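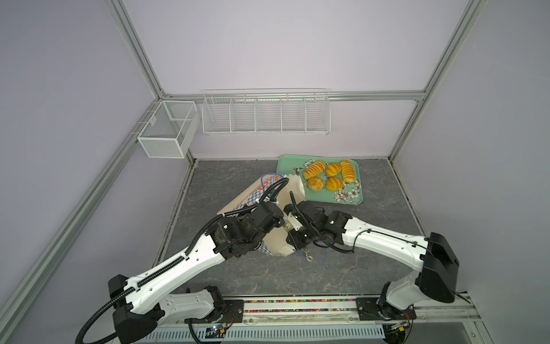

4. What the Divided-Storage Studies Can and Cannot Show

4.1 The claim

The claim we examine in this section is easy to state. If household storage is split into compartments, people will put things back where they belong, and they will spend less time looking for them. The claim appears in the Atine pilot, in both Hurkthorpe reports, and in the guidance the Cudcombe housing scheme hands to new tenants. In the last of these it is printed as settled fact, with a reference to Hurkthorpe and to nothing else.

We do not think it is settled. Our reading of the evidence is that compartments may change where small objects end up during the first few weeks, that the effect on search time has never been measured well, and that most of what has been reported would also be expected if households had simply been asked to tidy up.

One difficulty is that "divided storage" has no agreed meaning. The long white wire basket in Figure 3 has five open compartments, and the smaller mesh basket has two sections. Under the Atine coding rules both count as divided, and they count equally. A tool chest with lidded trays would be coded the same way, and so would a shoe box with a strip of cardboard down the middle. If the number of compartments matters, as the authors of the pilot suggest in their discussion, it is odd that their coding throws the number away.

4.2 Who was in the sample

The second Hurkthorpe report began with 408 households and ended with 282. Loss on that scale is normal for diary work and would not trouble us much if the households that left looked like the ones that stayed. The report gives no table comparing them. It does say that "busy" households were harder to keep, which ought to have set off alarms, given that busy households are the ones in which things get lost.

Of those that stayed, 115 had received compartmented containers. They were not assigned at random. Households could ask to be moved into the container group during the first week, and the report does not say how many did. A household that asks for a sorting basket is a household already thinking about sorting. Any later difference between the groups has to be read with that in mind, and the authors read it without.

The Mirzaei replication handled this better. Containers were delivered before the diaries were explained, and no swaps were allowed. It found a smaller difference in misplaced items than Hurkthorpe had, and none in search time. It has been cited in later guidance as "broadly supportive." We have read it several times and are unable to see what it supports.

4.3 How the outcomes were measured

Search time in all four projects was self-reported. Participants wrote down, at the end of the day, how long they had spent looking for keys, chargers, scissors, letters and so on. People are poor judges of short intervals, and they are worse when the interval was annoying. A participant who has just been given a basket and told what it is for has every reason to remember a good day.

Misplacement was handled with more care, at least in form. An item was misplaced if it was found somewhere other than its "home." But in undivided households many items had no stated home, and the diarist had to invent one when filling in the sheet. In divided households the home was the compartment, and anything lying in the right compartment was scored as put away, whether or not the person who needed it knew it was there. The two groups were marked against different standards. We would expect this alone to produce a gap, and we doubt that a larger sample would cure it.

There is also the matter of what was being compared. Undivided storage was represented in most homes by whatever was already in use: drawers, bowls, coat pockets, carrier bags, paper bags of the general kind shown in Figure 4. A bag and a drawer differ in many ways apart from the lack of dividers. You can see straight down into an open drawer. A deep bag hides whatever went in first. If wire baskets do better than bags, it could be the dividers, or it could be that wire is easy to see through. None of the projects tried an open wire basket with the dividers taken out, a cheap test that would have answered the question directly.

Figure 4. A paper bag, standing. 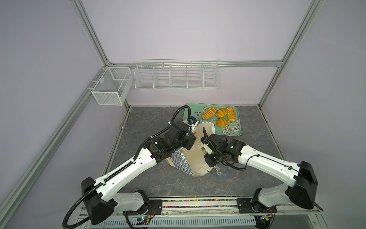
One reviewer of an earlier draft objected that we were asking for laboratory standards in a field that studies kitchens and hallways, and that a rough comparison carried out in real homes is worth more than a clean one carried out nowhere. The reviewer added that tenants at Cudcombe seem to like the baskets and keep using them.

We accept the second point. Liking a basket is a good reason to own one. It tells us very little about whether the basket shortens the search for a phone charger, and the guidance makes the stronger claim. On the first point we are less willing to give way. Removing dividers from a basket does not require a laboratory, and neither does reporting how many households changed groups. Both could have been done in the homes already enrolled.

4.4 What remains

Set aside the search-time results and one finding is left: in the first month, small items in divided households were more often recorded in the place the household had chosen for them. By the second diary period in August the difference had shrunk in the Hurkthorpe data and could not be told from zero in the Mirzaei data. Atine did not collect a second diary. We carry this single finding forward to Section 5, where it is treated as provisional.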